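About Groen Linen Service

Groen Linen Service washes, mends and rents bed linen for small hotels, guesthouses and care homes. We started in a former dairy building in Isier with 2 washing machines and one delivery van. We now serve 42 regular customers and employ 16 people, most of whom live within a short drive of the laundry.

The dairy is still our main building. The old cooling room holds the clean stock, and the loading dock was widened so that two vans can be filled at once. A second, smaller site in Jiltus handles mending and private household orders.
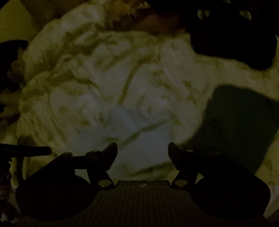

A wrinkled white bedsheet.

What we do

Most of our work is weekly exchange. We drop off clean sheets, pillowcases and towels and take the used ones back on the same trip. Customers can rent from our stock or send us their own linen. Linen that belongs to a customer is marked with a small woven tag and washed apart from the rental stock.

We also take single items. Quilts, blankets and tablecloths can be left at the counter in Jiltus and are normally ready in three working days. Large quilts take longer — please ask before you leave one with us.

Mending is done by hand and by machine. We close split seams, replace elastic in fitted sheets and put new hems on worn edges. Sheets that are too thin to mend are cut down into pillowcases or cleaning cloths, and the customer is credited for them if they came from their own stock.
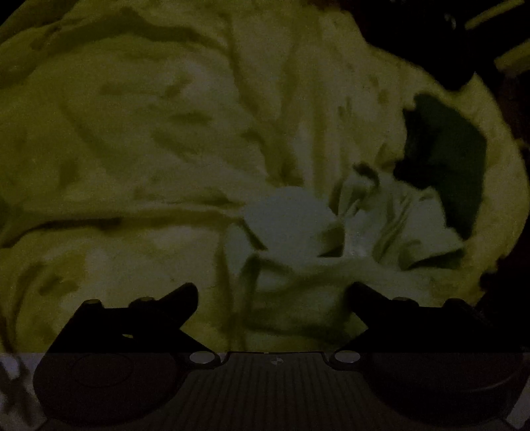
Do I have to sign a yearly contract to use the weekly exchange?
Weekly exchange runs month to month, and you can stop or change your order with two weeks' notice.

How we wash

White cotton is washed hot, colors at a lower temperature. We use unscented detergent in all machines. Several of the care homes asked for this in our early years, and it was simpler to switch everything over than to keep two systems going. Rinse water from the last cycle is collected and used for the first wash of the next load.

Orders are tracked with Nostik, a stock program that we set up for our own use. It records what went out, what came back and what is due for replacement. Customers get a printed count with each delivery.
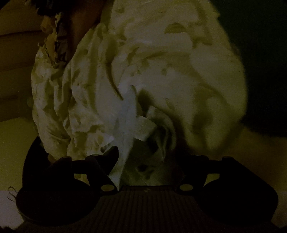
Cream fabric with an olive-green leaf print.

Visiting and deliveries

The counter in Jiltus is open on weekday mornings. The laundry in Isier is not set up for walk-in customers, but hotels and care homes that are thinking of working with us are welcome to arrange a visit. Each April we do our yearly machine service, and deliveries that month may come a day earlier or later than usual — we send out the changed schedule ahead of time.

Page last updated 2/13/19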